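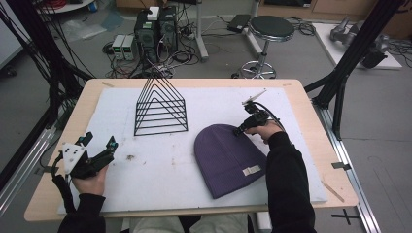 About Bodo

Who we are

Bodo is a small shop in Hokthorpe that tests and sells things for keeping hats, scarves and gloves in order. We started because most of what is sold for this job does not work very well, and the packaging says it does.

You have probably seen the claims. Saves 80 percent of your closet space. Keeps its shape for life. Ours was a household with too many beanies and a drawer that would not close, and we bought a lot of those products before we decided to be rude about them in public.

What we think about hat storage

Plenty of people do not need any. If you own two knit hats, put them on a shelf. We would rather tell you that than sell you a rack, and our accountant has asked us to stop putting it on the website.

If you own more than that, wire racks are the least bad option we have found. They take up little room and you can see what you have. They also have faults that sellers tend to skip over. Thin rods can leave a line in a soft knit. A rack that stands up nicely with nothing on it may tip once a heavy hat goes on one side. And the triangular ones look great in a hallway, but a thick ribbed cuff does not always want to go where the shape says it should.

Beanies should be folded or laid flat. We have heard the case for hanging them by the label and we do not buy it. Labels are sewn on to be read.

How we test

Shivam Kushwaha runs the test table. Every item is handled over and over by people who did not design it: hat on, hat off, fold it, lay it down, pick it up again. We use ordinary hats that have been worn. Last year we logged 2,035 of these rounds across everything in the catalog, and 423 of them ended with a note in the "annoying" column. A product with too many of those notes goes back to the maker. Some makers have stopped answering our emails.

We do not give stars. Stars are how a rack that falls over ends up with four and a half of them.

What we sell

The catalog has 20 items right now. It was longer in April, but the Ventura over-door hooks scratched the paint on every door we tried and we pulled them. The Flilex folding shelf is still listed, with a warning about the left hinge. Read the warning before you order.

The people

Haruna Hattori – founder, buying, most of the complaints on this page
Shivam Kushwaha – testing
Karthikeyan Thevar – orders and returns
Mio Tamura – knitwear repair and washing advice

Genji Takeda built our first display wall and still comes in to fix it.

Visiting and returns

The shop opens at 10 a.m. and closes when Karthikeyan has finished packing, usually by 5 p.m. Bring your own hat if you want to try something out. Please do not bring it wet.

Returns are free for any reason, including "I read your page again and you were right, I only have two hats." Keep the box if you can.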